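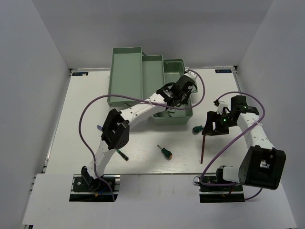

Brindier moves its adult catalog to Ongart, performers to get a share of sales

8/6/26

The adult film studio Brindier will close its own members' site in December and move its whole catalog to the subscription platform Ongart. The two companies signed the contract in Estholm this week. It covers 234 titles, among them all 16 parts of the couples series that made the studio known to a wider public.

For viewers the change is mostly a matter of passwords. Members who have paid for the year will receive the same access on Ongart until their period ends, and they do not have to pay again. Monthly members must open a new account. The studio says that names and card details will not be handed over, so nobody will be moved automatically. Everyone must pass the age check of the new platform before the first film can be played, also those who did it on the old site.

More interesting for people in the business is what the contract says about performers. Until now Brindier paid one fee for the day of shooting, and after this the performer received nothing, even if the film was still selling years later. Under the new terms, 8 percent of the income from each title goes to the performers who appear in it, and it is divided equally between them. Payments are made every three months. Older films are included, but only when the studio still has valid papers and a current address for the performer.

"I have asked for this since my first year with the company," said Xiaoqing Jiang, who directs for Brindier and was a performer there before. "A film from that time can still bring money today. It is correct that the people in it see a part of it."

The contract also gives performers a right to ask that a film is taken down. A request can be made three years after the release date, and the studio must answer it in writing. It can refuse, but then it must give its grounds, and the performer can bring the case to an outside mediator. Jiang said she would have liked a shorter waiting time - two years was discussed - but she called the result acceptable.

Dehua Ren, head of content at Ongart, said the platform hopes to offer similar terms to other small studios. Talks with Flinthorpe, which makes audio erotica and a small number of films, have started already. Ren did not want to say when they could be finished. He confirmed that Ongart will keep the Brindier name on the films and will not cut them into short clips without permission from the director.

New productions are not affected. Brindier continues to shoot in Estholm with its present crew, and two features are planned before the end of the year. Both will appear first on Ongart. Discs will be sold by mail as long as there is stock, but no new ones will be pressed.

Performers who worked for Brindier in the past and have changed their address are asked to write to the studio office. Legal names are needed for the payments and will not be shown on the platform.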